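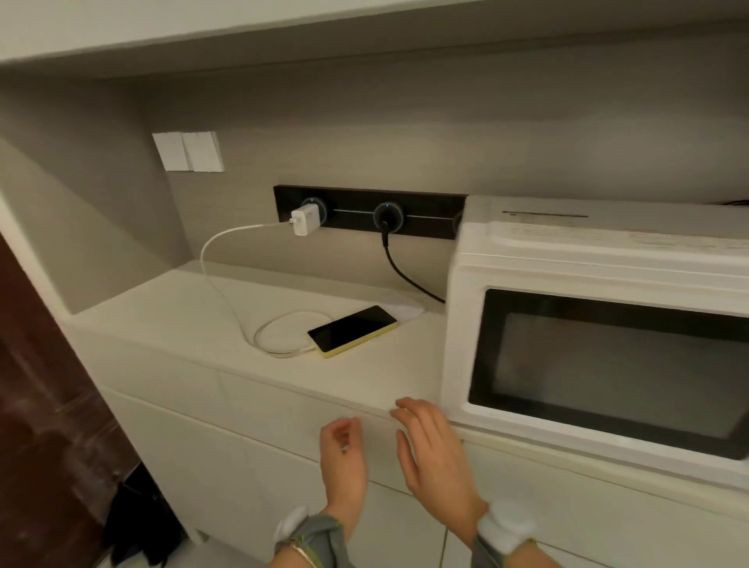

Rajkumari Pandey spent eleven years assessing solicitors' bills for a firm of costs draftsmen in Gallonwood before setting up on her own as an adviser to clients who think they have been overcharged. Femi Ajayi met her at her office in Gustville to ask how a disputed bill is examined, and what a client should have in hand before starting.

Her first question to a new client is whether there is a signed retainer. "I want the letter of engagement and the terms that went with it," she said. "The bill comes second. Until I know what was agreed, I can't say whether a charge is high, low or not payable at all."

A retainer will normally give an hourly rate for each grade of fee earner, the unit in which time is recorded, and an estimate of the total. The usual unit is six minutes, so there are 10 units to the hour. A short email that took a minute to write is commonly charged as one full unit. Pandey does not object to this where the terms say so. She objects where the terms are silent, or where several emails sent within the same few minutes are each charged separately.

She gave the example of a boundary matter she reviewed in February. The client, a joinery business called Tusance, had been quoted a rate of 263 pounds an hour and an estimate of 1600 pounds for the first stage. The final bill for that stage was more than double the estimate, and no revised figure had been sent in between.

"The estimate isn't a cap," Pandey said. "People assume it is. But a firm that goes well past its own estimate without a word has to explain itself, and the assessor can hold it to something near the number the client was relying on."

In the Tusance matter the time ledger ran to 300 entries. Pandey asked for it in its original form, with the date on which each entry was made as well as the date of the work. Most firms' systems keep both. A gap of a day or two is ordinary. Where a whole month has been entered in one afternoon, she asks for the attendance notes and compares them line by line.

Asked what she looks for in the notes, she was brief. "Who, how long, what was said. If the note says 'telephone call with client' and nothing else, and the charge is for four units, I put a query against it."

The queries are then set out in a schedule, with the item number, the amount, the objection and a space for the firm's reply. Her template is known in the office as the Mishra schedule, after the case it was first drawn up for. It has five columns and has barely changed. She advises clients to keep objections to one sentence each and to leave out any remark on the solicitor's character – the person deciding the matter will not read it with pleasure.

Ajayi asked about money held on account. Pandey said that clients often confuse a payment on account with payment of a bill. Money paid in advance remains the client's until a bill or other written notice of costs has been delivered, and should be held in the client account until then. She asks for a copy of the client ledger in every case and checks the date of each transfer to the office account against the date of the matching bill.

"Usually they agree," she said. "When they don't, it is often a day's difference and someone in accounts can tell you why. Sometimes it's a good deal longer, and then I advise the client to put the question in writing to the partner in charge."

Time limits cause more lost cases than weak arguments, in her experience. A client who wants a court to assess a bill is in the strongest position within one month of receiving it. After that the court may attach conditions, and after twelve months it will want special circumstances. Complaints to the firm itself should be made first and kept separate from the application – running the two together in one letter tends to delay both.

The Tusance bill was settled by agreement before any hearing. Pandey would not give the figure. The firm reissued the bill with the disputed items removed, and the client paid it within the month.

Interview conducted Aug 20, 2020.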